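January 10, 2024

Back at the bench after the break, and the first thing I did was lift the lid on the sourdough crock, so this entry is mostly about starter and I hope whoever reads it will forgive me. Ita Conneely asked me in September to write down how the rye culture behaves over the cold months, and I kept meaning to, and then the cold months came.

The Dunne culture (the old one, from Teresa Duggan's bakery) sat in the back fridge the whole holiday without a feed. There was gray liquid on top and it smelled like nail polish remover, which used to frighten me and doesn't anymore. I poured the liquid off, took a spoonful from the middle and gave it rye and water, equal weights, on the shelf over the radiator. By the evening it had barely moved. Second feed went the same way, only with a few bubbles along the glass. On feed 3 it woke up all at once and pushed the cloth right off the jar - I was so pleased I went and fetched Kevin Geraghty out of his lunch to look at it.

The Plakmont culture is a different animal. It was fed on white flour before it came to us and it still sulks on rye. I've moved it to half and half and will bring the rye up slowly, a little more with each feed. Mojtaba Kordestani thinks I'm being too gentle and should just switch it over and let it sort itself out. He may well be right, he usually is about anything that ferments, but I only have the one jar and I'd like a backup dried on parchment first.

Flour: we've opened sack 1021, and it drinks more water than the last one did. The dough from the old recipe came out stiff as putty this morning. I added water by hand until it felt right and, shame on me, didn't weigh what I added. Will do it properly tomorrow and put the number on the card inside the cupboard door.

Two loaves baked. The first went in too soon and split down the side, good flavor though, quite sour, with that malty smell near the crust. The second had a longer proof and a better shape, but I left it in the tin to cool and the bottom went soft. Darragh Foley took it home anyway and says it makes fine toast.

Still to do: dry some Plakmont, wash the cloths, find the long thermometer, ask Teresa whether she ever salted her starter in summer. I have a feeling she told me once and I nodded and forgot it.
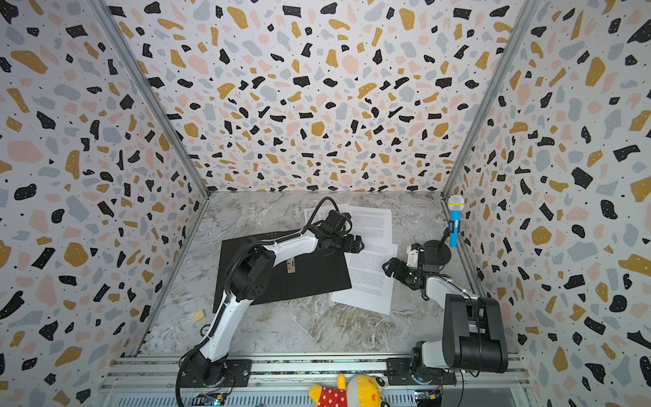 One more thing on the thermometer - the short one reads low, so please don't go by it for the oven until I've checked it in boiling water.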